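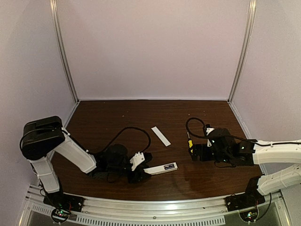 ## Conditionnement : les boîtes longues et étroites

Depuis avril, l'atelier de Fonbridge traite les petites séries de la gamme Leone dans une boîte blanche longue et étroite, fermée, avec étiquette bleu marine à lettrage blanc près d'une extrémité. Le format remplace les étuis carrés livrés jusqu'ici par Nistidano.

### Format et stockage

La longueur extérieure est de 162 mm. Les boîtes arrivent à plat, par paquets de 11, et sont montées au poste. Un carton de regroupement en contient quatre paquets. Le stock actuel est de près de 600 pièces, rangées à l'horizontale. Le stockage debout est à proscrire : les rabats d'extrémité se marquent et la fermeture prend du jeu.

### Pose de l'étiquette

- Orienter la boîte dans le sens de la longueur, parallèlement au bord avant du plateau.
- Poser l'étiquette près de l'extrémité droite, sans recouvrir le rabat.
- Maroufler du centre vers les bords.
- Ne pas reprendre une étiquette déjà collée. Le carton blanc pelure et la boîte part au rebut.

Un écart d'angle de 4 degrés entre l'étiquette et l'arête longue reste admis. Au-delà, la boîte est mise de côté et servira aux essais de fermeture.

### Plan de travail

Le plateau brun foncé à veinage bois est conservé. Le contraste avec le carton blanc facilite le repérage des chants et des coins écrasés, ce que le plateau gris du poste voisin ne permettait pas. Nettoyage au chiffon microfibre légèrement humide, sans solvant. Les résidus d'adhésif s'enlèvent à la spatule plastique.

### Commandes

Les références Flutitz gardent l'ancien étui jusqu'à épuisement. Pour les bons de commande, indiquer « boîte longue » en toutes lettres dans le champ emballage ; l'abréviation BL est déjà utilisée pour les bons de livraison. Les demandes d'étiquettes supplémentaires passent par le magasin, avant 15 heures pour une mise à disposition le lendemain.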